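Xiangqi on a Sunday afternoon

I grew up on checkers and came to Chinese chess embarrassingly late, after finding a travel set in a drawer of a rental cottage with 3 pieces missing and no rules. I've been hooked ever since (ask anyone who has had to wait for me to finish a game before dinner!). The set I play on now is nothing fancy, wooden discs and a thin plastic sheet for a board, and it folds up so small that it lives in my coat pocket half the winter.

The sheet does crinkle, I'll admit. A felt tabletop helps a great deal, and I've given up worrying about clearing everything else off first. Fruit, a sponge, odds and ends, it all just gets nudged outward until there's room for the river in the middle.
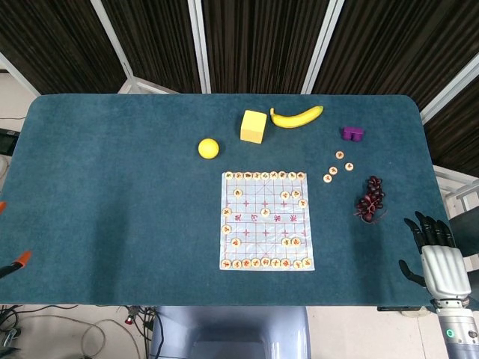 What is the river for?

It divides the two sides, and it changes how some of the pieces behave. Elephants can't cross it at all, so they stay home and defend, while a soldier who gets over to the far bank is allowed to step sideways as well as forward.

It took me an age to remember that pieces sit on the points where the lines meet, and for weeks I kept drifting into the squares out of pure checkers habit. The cannon was the other stumbling block, needing something to jump over before it can capture. I still forget, usually around the time the tea is ready, and then I lose a chariot and put the kettle on again.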